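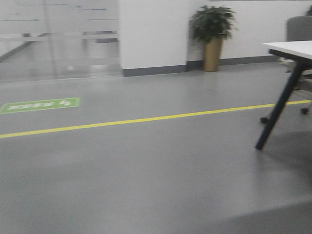 Open day with the Cenuro robotics club, 2023-04-15

I went to Prerow for the club's open day and came home with sore feet and a head full of ideas! Ximeng Mao met us at the door and took our group straight through to the students, who were already arguing cheerfully about wheel sizes.

The club is building small delivery carts for its June competition. Each team gets 4 motors, a battery and a budget of 1000 dollars, and the cart has to carry a full cup of water through a course the judges change on the day. Ewurabena Sulemana's team calls theirs Peng. It's programmed to slow down before a corner, and she showed me the bit of code that does it (I followed maybe half, but she was very patient with me). On its second run it got all the way around with the cup still nearly full, and people clapped.

Lieven Baert had the opposite problem. His cart, Prilska, is quick on the straights and hopeless at stopping. He'd rewritten the braking that morning and we watched five tries, the last one much better than the first — he still wasn't happy.

After lunch Sotiris Papadakis let visitors drive a practice cart with a game controller. I hit a cardboard box twice. Oranuch Chareonsuk, who coaches the younger group, says new members don't need any coding experience, and they can start with a kit and work in pairs until they feel ready for a team.

Parking was easy, and the coffee was good. I'm planning to go back in June for the competition, and I'm rooting for Peng.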